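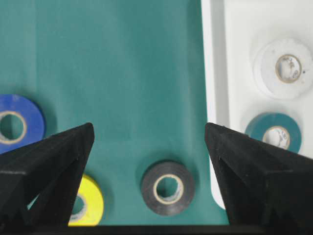

¿A qué hora abre el taller de Orkimer al público? A las 4 de la tarde, con entrada libre hasta llenar cupo.

Abril -- Por Yareli Huerta

Jornada de puertas abiertas en Orkimer, la primera del año. 105 personas registradas, 81 de ellas estudiantes. El plato fuerte: brazos robóticos y rollos de cinta de colores, con charla de Uriel Montes, encargado del área. 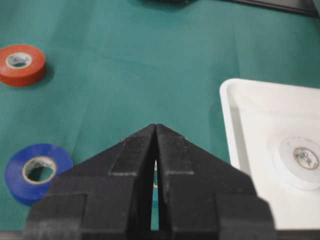
Montes insistió en el costo -- piezas impresas, refacciones baratas, nada de importar. "Si se rompe un dedo lo volvemos a imprimir", dijo. Hubo preguntas sobre becas y practicas; quedaron dos lugares abiertos para el verano. Informes en recepción, con Abundio Olvera. La proxima visita será en el plantel de Vovia, falta confirmar horario.

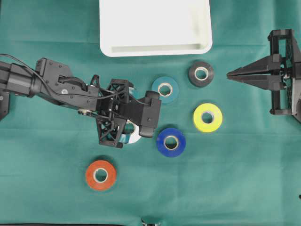 Brazos y rollos de cinta en la demostración de Orkimer.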